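Briltine Hardwood Floor Finish, Satin: Review After One Summer
26 October 2022

The upper level of our loft is 540 square feet of hardwood with a reddish-brown stain, and the old finish had worn dull at the top of the stairs and along the railing. We didn't want to sand to bare wood, so in August we cleaned the floor, scuffed it and put down two coats of Briltine satin. The total with pads, a T-bar applicator and tape came to $194.

The label claims 400 square feet per jug on a single coat. We bought three jugs and had a little left over, so the claim held up for us. The finish goes on milky and levels well if you keep a wet edge. It dries fast, though, and around the table leg and the railing posts I had to work in small sections with a brush. Two spots near the posts have visible lap marks if you get down and look for them.

The color changed less than I expected. I had used an Avcı oil finish in a previous place and it pulled the wood orange. Briltine left the red-brown close to what it was. 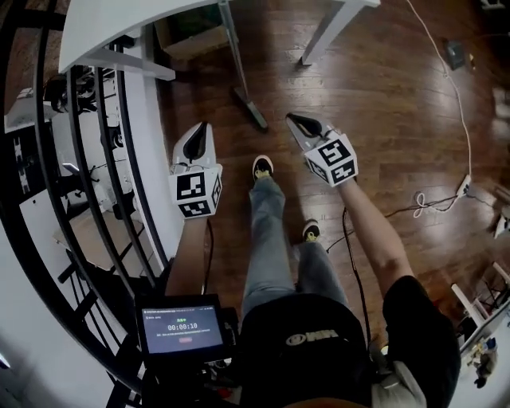

Darlene Hawthorne put the same satin in her hallway and disagrees with me on the color. She says hers went a shade darker along the seams, and that she would test a closet floor first. She also found it slick in socks for the first couple of weeks. I noticed that too, but only on the second coat, and it went away after a few damp moppings.

Cure time is the hard part. The label says 10 days before furniture with any weight goes back. We waited the full time with everything stacked on the lower level, desks included, and that was a nuisance. Light foot traffic was fine the next morning. Smell was mild and gone by the second evening with the fans on.

One warning if you have a painted handrail or white trim like ours: tape it. The stuff is clear once dry but it leaves a faint gloss on flat paint – I have one drip on a stair post that I will end up repainting.
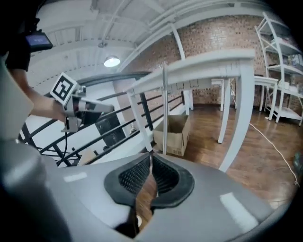 How it handles glare

This was my main worry. The ceiling up here is white, with open beams and metal decking, and the light comes down hard. The Fudley gloss we had looked at in the store would have been too much in a room like this. The satin is closer to a true matte than the chip on the jug suggests. 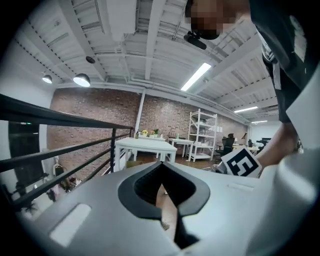 Gloss would have hidden dust better, and with satin I do find myself sweeping more often than I used to. A dry microfiber pad is enough. Skip the Jatari spray polish, even though it is shelved right next to the finish. It left streaks that took me two passes with plain water to get off.

Wear so far: a few fine scratches where chairs get dragged, no peeling, no white rings. Huệ Đỗ touched up a scratch in her kitchen with a dab on a rag and it blended in, so I kept the leftover half jug for that.

Four out of five. I took one off for the short working time.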